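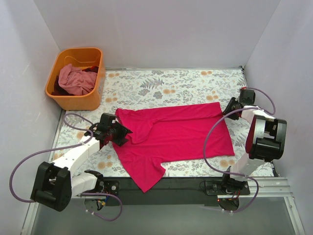

Can a club be docked points if spectators abuse the referee after full time?

Posted by sillik_fullback, 17/01/2022

I play for one of the lower-grade sides in our district soccer league and have ended up dealing with the club's emails. After our away game at Dencombe, a couple of people from our side of the fence followed the ref to the car park and yelled at him over a penalty. There was no contact, but one of them kicked his gear bag. The ref has put in a report and the league has written to us asking for a response within 10 days.

None of our players or coaches were involved. One of the two is a player's uncle and the other isn't a member of the club at all as far as I can tell. We didn't know anything about it until the letter came.

Can the league take points off us for this, or only fine us? We are sitting 2 points clear of the relegation spot, so it matters quite a bit. Also, does it make a difference that we were the away team? I would have thought the ground was the home club's problem.

kisikwing

Depends on your league but I'd say you'll just get a fine. We had a bloke throw a drink at a linesman years ago and all we got was a letter. The home club should have had a ground marshal walking the ref to his car anyway, so I'd tell them that and leave it there.

Escobedo Park Ref

I referee in a different district, so check everything against your own rule book. In most competitions the club is responsible for its own spectators, home or away, and that usually covers the car park and the change rooms as well as the ground. "Not a member" is rarely a full defence. If the person came to support your team, the panel will normally treat them as yours.

Points deductions are possible under our rules but I've mainly seen them suspended, meaning they only apply if something else happens before the end of the season. Physical contact with an official is treated far more seriously. The bag will probably be looked at somewhere in between.

I disagree with the answer above about blaming the home club. They may well get a letter of their own for not having a marshal there, but that is a separate matter and it won't reduce yours.

What I would put in the reply:

The match number from the team sheet, so it goes to the right file.
What you have found out, including the names if you have them. Leaving out the uncle when the ref may be able to identify him will look bad later.
What you have done about it – for example, telling him in writing not to attend until the hearing is finished.
An offer to pay for any damage to the bag.
An apology to the referee, sent through the league. Don't contact him directly.

Ask for a copy of the report too. You are generally entitled to see it before you respond, and if it arrives late you can ask for more time.

sillik_fullback

Thanks, that helps. Match number is 2307, found it on the sheet. I've asked for the report and we'll be writing to the uncle tonight. The rule book is 179 pages, but spectator conduct does say "home and visiting clubs", so there goes my argument about the ground. It also lists a deduction as an option, with no minimum or maximum given.

Escobedo Park Ref

If no range is given, ask the league secretary what has been handed out for similar cases. They don't have to tell you, but ours usually will.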